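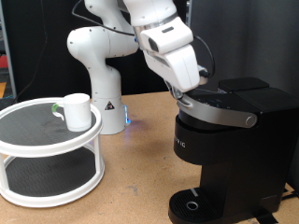 3.2 Workshop setup

The cell was put together in the shared workshop at Skivel, on a wooden table that other members also use. All parts had to come off within 20 minutes, so the arm is held by a clamped plate and the cables are run by hand each time.

Figure 3. The arm at the coffee maker, with the gripper fingers on the silver lid handle. The mug stands on the upper tier of the white turntable organizer at left.

The lid handle gave us the most work. It moves along an arc, and a straight upward pull made the machine slide on the table. We recorded 12 hand-guided paths and kept the one with the lowest side force – the controller, Pletton, replays it with a small correction at the wrist. Over 125 trials the lid opened fully in all but nine. Most of the failures followed a shift of the coffee maker between sessions. A strip of rubber under the machine was added later and is not part of these results.

Related items
Dillivov: a low-cost wrist mount for shared benches
Replaying hand-guided paths on kitchen appliances

Comments (2)
Hanna Nowicki: Was the reservoir full in all trials? The weight would matter for sliding.
Vidar Hellström: Please post the clamp plate drawing.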